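Warnadis: recetas de cocina en texto plano

LÉEME

Hola, y gracias por pasarte. Warnadis es mi colección de recetas pasadas a texto limpio, una por archivo, con los ingredientes separados de los pasos para que se puedan buscar, ordenar o imprimir sin pelearse con nada. Empezó como una carpeta para mí (tenía las mismas lentejas apuntadas en tres cuadernos, y en cada uno con una cantidad distinta de pimentón) y se me fue de las manos.

Ahora mismo hay 1,483 recetas repartidas en 21 categorías. La más gorda es la de guisos y la más floja la de conservas, que tengo a medias desde mayo.

Qué hay dentro

Cada receta es un archivo .txt en UTF-8. Primero va el título, luego las raciones, luego los ingredientes, uno por línea, y al final los pasos. Las cantidades están siempre en gramos o mililitros, salvo las cucharaditas, que las dejo tal cual porque me niego a pesar comino. Los nombres de archivo van en minúsculas, sin tildes y con guiones: arroz-caldoso-de-verduras.txt, por ejemplo.

Hay además un indice.csv con cuatro columnas: archivo, categoría, raciones y minutos. Los minutos son los míos, y yo pico la cebolla despacio. Si tienes buena mano con el cuchillo, réstale algo.

De dónde salen

Una parte viene de mis cuadernos. Otra viene de las fichas del comedor de Kirkholm, donde cociné varios años y donde todo estaba calculado para 100 raciones. Ésas las he dividido yo, a mano, y ojo con la sal y con la levadura, que no escalan tan bien como el resto. Si ves un bizcocho con la etiqueta kirkholm y te sube raro, ¡avísame!

El tercer bloque es el de Nkuna, un recetario casero que me dejaron fotocopiar, con muchísimo cacahuete, hojas verdes y harina de maíz. Es mi parte favorita y la que más me costó transcribir, con esa letra tan apretada.

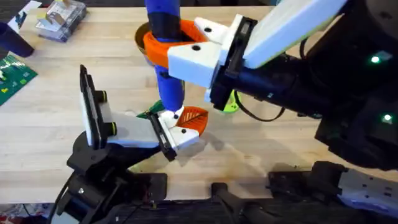 Mesa de madera clara, con alguna mancha y algún roce.

Cómo usarlo

Descarga la carpeta entera y ábrela con lo que quieras. Yo busco con grep y me apaño de maravilla, pero cualquier editor sirve. Para sacar una lista de la compra hay un guion pequeñito, lista.py, que junta los ingredientes de varias recetas y suma los que se llaman igual. Si en una pone «tomate» y en otra «tomates maduros», no los suma. Lo sé, está pendiente.

Cosas que fallan

En 40 recetas falta la temperatura del horno y las he marcado con REVISAR en la primera línea. Las de pescado tienen nombres mezclados, según quién las escribiera, y hay algún duplicado con título distinto. Tampoco hay información de alérgenos, así que no uses esto para cocinar a alguien con alergias sin repasar antes cada ingrediente.

Licencia y cambios

Puedes copiar, cambiar y repartir las recetas mientras cites Warnadis. Las de Nkuna llevan además su propia nota al pie, déjala puesta, por favor.

La copia de descarga está alojada en Virkamar. Última revisión: 20 de agosto de 2022. En ella entraron las sopas frías y corregí el gazpacho, que llevaba el vinagre dos veces.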